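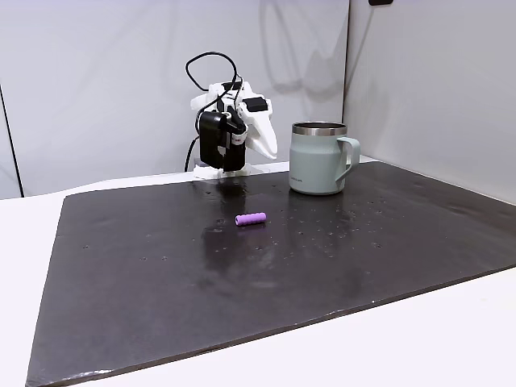
How do I get coffee smell out of a travel mug lid?

Posted by Bontu Gidey, Mon 31 March

Hi all! I've got a Trosach travel mug that I love (it was a present, and I've used it every workday since last May) but the lid has started to smell like old coffee no matter what I do. The cup part is fine. I put tea in it yesterday and it tasted like a gas station. I've run the lid through the dishwasher 2 times and left it in soapy water overnight. Is there a trick, or do I just buy a new lid? They want 13 dollars for one, plus shipping!

millpond74

It's the rubber ring, I'd bet money on it. Pry it out with a butter knife or a toothpick, go slow so you don't nick it. Mine was brown underneath, so gross. Soak the ring and the lid in warm water with a big spoonful of baking soda for a few hours, then scrub the groove with an old toothbrush.
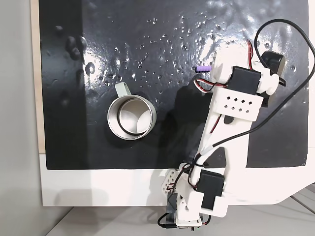
Then let everything air dry overnight before you put the ring back in. I used to snap mine together right out of the sink and the smell came back every single week. If it still stinks after that, try white vinegar, half and half with water. Don't use bleach, I ruined a Clitidico lid that way.

Kettle Dan

just get a new one

sorrelpatch

Seconding the ring! Also check if the slider pops off, on my Edevell there's a little tab on the underside and you wouldn't believe what was in there. Some places sell the rings by themselves too, so ask before you pay for a whole lid.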